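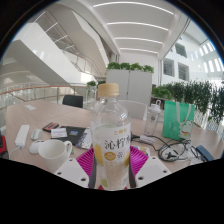
Will the new picking line at Kolthorpe mean fewer of us on shift? So far it means the same number of us doing different jobs, and the rota's fixed until June.

14 comments · 6 shares

Right, a few posts on this because people keep asking me in the canteen and I'd like to eat my chips.

Before, I packed mixed drinks orders by hand. Now two arms do the lifting and I look after both of them. Clearing jams, swapping the finger pads, telling the screen that yes, a bottle is a bottle.

9 likes

Labels are a pain. Anything see-through with a busy label and it dithers. Majdi spent a whole morning on 119 failed picks and most were clear plastic!!

3 comments

What I didn't expect is how quiet it's got. We used to natter across the belt all day. Now I'm at one end and Hiba's at the other and we wave (she's started bringing a book for breaks, which is a bit of a blow).

22 likes · 5 comments

My shoulder is loads better though. I was lifting 668 cases on a bad shift and going home to a hot water bottle. Not missing that one bit.

Moan of the week: the training. Two hours in a side room with Imad, a slideshow and no biscuits. I learned more from pressing the wrong button on my second day.

31 likes · 2 shares

Pay's the bit still hanging. We're doing technician stuff on packer money and Zdenka has asked for it in writing. I'll post when she gets an answer. Off to catch my bus x

8 comments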